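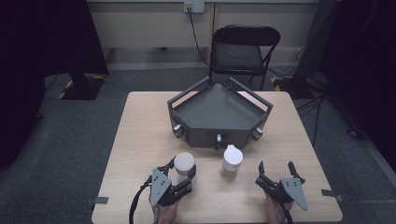
Figure 2.1 Two hand-held grippers at the work table. The left one holds a short white cup, the right one is open.

CHAPTER 2
Rules for the Table and the Floor

In this chapter
2.1 What a site rule is, and what it is not
2.2 The table, the objects and the start position
2.3 Cables, stands and floor marking
2.4 Who may stop the work
2.5 Keeping the record of faults

Words to know: site rule, start position, stop word, reset, fault record, revision

In Chapter 1 we looked at the large safety documents which govern industrial robots, and we saw that most of them begin with the machine: its speed, its force, its fence, its emergency stop. A student who knows these documents well can still come into a room like the one in Figure 2.1 and not know which page to open. The grippers are in the hands of a person. The arm which will one day repeat these movements may stand in another building.

Yet the work has risks, and it also has a second kind of problem which the first chapter touched only a little. When movements are recorded in order to teach a robot, a careless habit is recorded together with the movement. If the operator reaches over an open container each time, the robot may learn to reach over an open container. For this reason the present chapter treats safety rules and quality rules together. Many working sites keep them in two separate folders, and the reader will meet this arrangement often. I do not recommend it.

Most of our material comes from the site rules of Lusport, a company that records household and packing tasks with hand-held grippers. The rules were written by Hauwa Igwe and Bello Olatunji and are now in their second revision. They have 27 clauses and fit on two sheets of paper. We will read eleven of these clauses in full and compare some of them with the rules of Dreris, where the same work is done by bigger teams and the paper is much longer.

The reader should look again at Figure 2.1 before going on. Behind the table, yellow-and-black tape is on the floor by the stands on both sides. On the right, cables run over the carpet from the stand toward the table. A folding chair is near the wall. Each of these is the subject of at least one clause, and two of them are the subject of a disagreement, to which we come in Section 2.3.

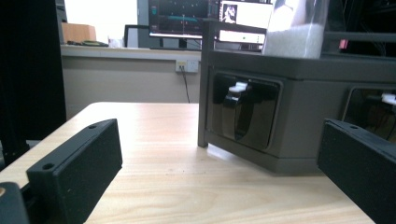 Kanchan Saxena
Lecturer in Automation Practice, Maluleke Technical College

2.1 What a site rule is, and what it is not

A standard is written for many sites by people who have not seen yours. A site rule is written for one room, or for a small number of rooms which are arranged in the same way. It may repeat the standard, it may be stricter than the standard, but it may never be weaker. This is the first principle and students usually accept it without difficulty.

The second principle is harder. A site rule must say something that a person can check by looking. "Keep the work area safe" is not a site rule. "No cable crosses the place where the operator stands" is a site rule, and a visitor who has been in the building for five minutes can tell you if it is followed. When Ms. Igwe prepared the first revision she took out every sentence with the words "suitable," "proper" or "adequate" and asked the operators what they did in practice. Some of the sentences could be written again in a better form. The others were left out, and she told me she has not missed them.

Let us take one clause as it stands in the Lusport rules.

Clause 6. Before each recording the operator checks the view of each gripper camera. Both fingers must be in the view. The object to be handled must be in the view or must come into it with one movement of the hand. Open containers are moved away from the path of the hand unless the task requires them.

The picture at the opening of this section was taken by the camera of one such gripper, and we can use it to practice the clause. Both fingers are in the view, one on each side. To the right there is a dark gray unit with a curved black handle in its front, and if the handle is the object of the task, the first two requirements are met. On top of the unit stands a translucent container, partly filled with white grains. The upper part of this container is outside the view, so from the picture alone we cannot say if it is open or closed. A checker who works only from the camera must therefore write "not determined" and go to the table. It is a small matter, but it shows why Clause 6 is signed in the room and not at a desk.

Notice also the two screens in the background. Clause 6 is silent on them. Clause 14, which we read in Section 2.5, says that screens in the camera view must not show personal information, such as names or messages. Dreris goes further and asks that all screens in the view be turned away or switched off. Efe Nwachukwu, who is responsible for the Dreris rules, defends this with the argument that an operator cannot judge the content of a screen while both hands are occupied. I find the argument strong. On the other side, the operator often needs a screen in sight, and a rule which makes the work slower is a rule which people forget by Thursday.

How much does such checking find? In the period between the two revisions, Lusport kept 3139 recordings in its fault record and marked 139 of them as not to be used. The record gives one main cause for each. The most frequent was an object that was not in its start position, and after it came a finger outside the camera view. Injuries do not appear in this list, as they are reported on a separate form, and the reader should not take the number as a measure of safety. We use it only to see which clauses were doing the work — and which were never mentioned by any checker in the whole period.

There were four of the latter. Three were removed in the second revision. The fourth concerns the clamps and brackets at the table edge, and Mr. Olatunji asked that it remain: "The clause is for the operator's sleeve, and the sleeve does not write in our record."

Clauses that are kept for such a reason should have a note beside them with the name of the person who asked and the revision in which it was asked. The note used at Lusport follows a form by Ngozi Ugwu from the Mavar handbook, and is printed in full at the end of Section 2.2, where we turn to the table itself.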